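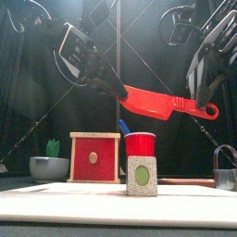
Red plastic is what you choose when you have given up choosing, Nelli Oksanen wrote to me after my last piece on toy kitchens, and she would like to see the lot replaced with beech and a bit of linseed oil.

I have had that letter on my desk since September and I still think she is wrong. I have nothing against beech. My objection is to the idea that a toy gets better as it gets paler, which has been the fashion for long enough that I can walk into a shop like Brosis and not see one strong colour until I reach the till.

Take the toy knife. A real kitchen knife is mostly grey and black, and it has to be sharp. A toy knife has to look like a knife from across a room and at the same time look like something that is not a knife at all, so that no adult picks it up by mistake or panics when a child does. Bright red does both jobs. The wide rectangular blade says cleaver, the colour says toy, and you know where you stand. Put a wooden one with a grey-painted blade in the drawer next to the real ones and you will look twice. I have done it.

The loop at the end of the handle matters as well. It gives a small hand something to hook a finger through, and it means the knife can hang up. Alper Ekinci repairs toys for a nursery near me and has 151 pieces of play kitchen on his books. He says the ones with a hole in the handle go missing less often, as they get put back on a nail. The rest end up in the bottom of a box with the plastic eggs.

I bought our own set in 2002, a Naden one, red throughout, with moulded ridges where the handle meets the blade. The lids have gone and one of the saucepans cracked on a patio, but the knife has been through three children and a great many lumps of modelling clay. The wooden set my sister bought later on from Drummont was lovely for a year. Then the paint came off the carrots, and she was told to keep it out of the washing-up bowl. A toy you can't wash is an ornament.

Nelli's best point is about the look of a room. A heap of red, yellow and green plastic can make a tidy house feel like the inside of a lorry park, and I do see that. My answer would be to have less of it. One red knife beside a grey metal pot with a green artificial plant in it looks perfectly well. The trouble starts at 100 pieces, and it would start at 100 pieces of beech too.

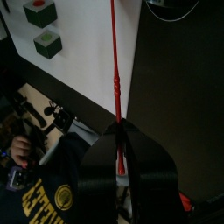

A thin red rod, with a red button and a green one at upper left.

Small parts make the case even better. Anything slender gets lost, and a red stick on a grey surface is found in seconds. A natural one goes under the skirting board and stays there until you move house. Buttons are the same. Children know red and green long before they can read a label, and I can't think why anyone would make a play cooker with two oatmeal-coloured buttons on it, yet Baidoo sells one, and it isn't cheap.

There is one thing I would change. Most red toys come in a single flat shade with a high shine, and the shine scratches. A duller finish would hide the wear — Akosua Agyeman has been asking makers for this for years — and it would go some way towards meeting Nelli in the middle. I'd happily pay a little more for it.

Until then the red knife stays in our kitchen drawer, in its own compartment, next to the potato masher. My youngest niece is coming on Monday and she will ask for it before she has her coat off.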